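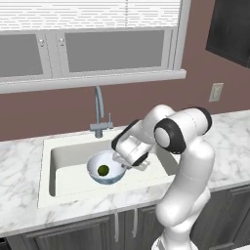
*Last edited: October, 9:42 pm*

**Sink arm build - gripper stops short of the bowl**

**samah_s**
Kitchen arm is modeled in the sim now. Task is to take the bowl by its right rim and lift it out of the sink with the lime still in it. I get the fingers over the rim and then the planner quits. 42 failures out of 240 runs, all at this point. Planner is Clarnix, default settings.

**nestlandeg**
Check the collision shape on the bowl. If it's a convex hull, the inside is solid as far as the planner knows, and one finger has to go inside.

**khoa_t**
I don't think it's the hull. If it were, all 240 would fail. I'd look at the wrist - it's coming in from the right with the forearm angled down and there's a tall faucet behind the basin.

**nestlandeg**
Depends on the start pose. Mine failed about one time in five with a bad hull.

**samah_s**
Bowl pose is randomized, including tilt. Hull was on auto. I split it into pieces and ran it again: 3 failures.

**khoa_t**
Fine, but I'd still log the wrist angle on those three.

**afshin_h**
What are you using for friction on the fingers? The lime will roll when you lift if the bowl tips.

**samah_s**
Default. Haven't gotten that far. Real arm isn't bolted down in the shop yet either, so there's time - I'll post the wrist logs first.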